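Small spice rack, sorted in 20 minutes

You need: the rack, a damp cloth, a dry cloth, labels, a pen. Thats it.

1. Everything off. Every jar, every tin. Wipe the shelves, then dry them – clear ones show every smear.

2. Check the jars. No smell left? Toss it. Two half jars of cumin? Make it one.

3. Tins and short jars go on the bottom shelf. Heavy stuff low, always.

4. Small glass jars in the middle. One at each end first, then fill in toward the center. Labels facing out. No label, write one now, you will not remember later.

5. Top shelf last. Leave it bare untill the other two are done, then use it for what you grab daily. Salt, pepper, whatever.

6. Stuff that isn't spice – chips, soda, calendars, folders – gets its own spot. Don't let it creep onto the rack.

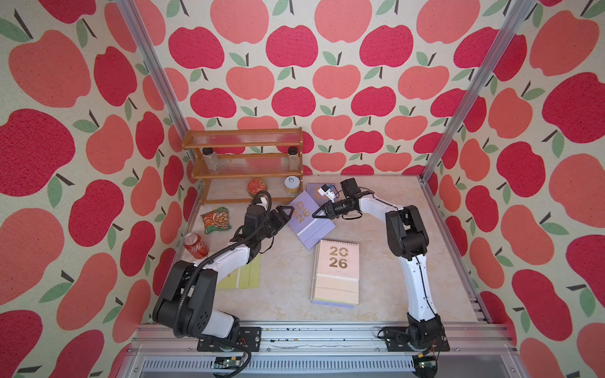 Skevden, April – Middle shelf started, a jar at each end, black lids. Red-and-gold tin down below with the short jar. Top still bare. Snack bag, soda can and two calendars on the floor in front, so step 6 next. Pick up the can first, it rolls. Then fill in the middle shelf and do your labels.

Redo every April. Takes 7 minutes the second time.

Deolinda Arruda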